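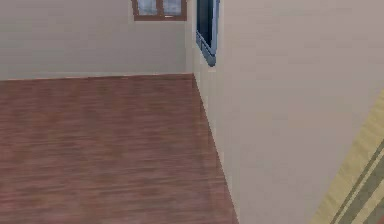
November, afternoon

Second week with the Jundier cells on the bench. I write this down now before I forget the order of things, because last time I wrote it in the evening and two of the values were in the wrong column.

The module from Dirnatton has 12 cells in series. It arrived with the cell taps already crimped, but the crimps on taps 4 and 9 were poor and I made them again. After this the voltages at rest agree much better. Whoever continues the Trokow pack should check the same taps first, it is the same harness.

Charging this morning was at the low rate, as agreed. I stopped it at the upper limit of the weakest cell and not at the pack limit. The balancing board began to work earlier than I expected, and it stayed on during all of lunch. I am not sure this is correct behavior. In the manual the threshold is given in one place as a cell value and in another place as an average — I asked Thái by email which one is valid for our firmware. No answer yet.

Discharge was less nice. Cell 7 goes down faster than its neighbors in the last part of the curve. I exchanged the sense leads of 7 and 8 to see if the fault moves with the lead. It did not move, so I believe it is the cell. We have 2 spare cells from the same lot, in the gray cabinet, second shelf. I don't want to open the module before the cycling test has a full set of data, so 7 stays in for now.
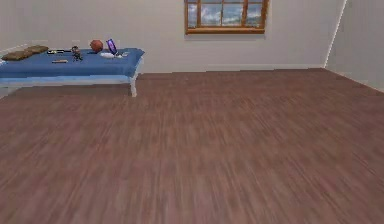
Cycling test

The plan is still 2000 cycles, with a capacity check at fixed intervals. At the present speed we will not finish before summer. Possible ways to shorten it:

- shorter rest between charge and discharge (I don't like it, the temperature has no time to settle)
- run the second channel in parallel with the Trokow pack
- accept fewer cycles and say so in the report

I prefer the second. The channel is free, but its current sensor has an offset and must be calibrated again. I tried the old calibration file and the zero was still wrong, so please do not use that file.

Logger: the clock was one hour late, still on summer time. I corrected it at 3:40 pm. All entries before that need one hour subtracted — no, added. I checked it twice against the wall clock.

To do: order crimp terminals, print the wiring drawing with the new tap numbers, write again to Thái.

Contact: bench notes, battery lab | Back to top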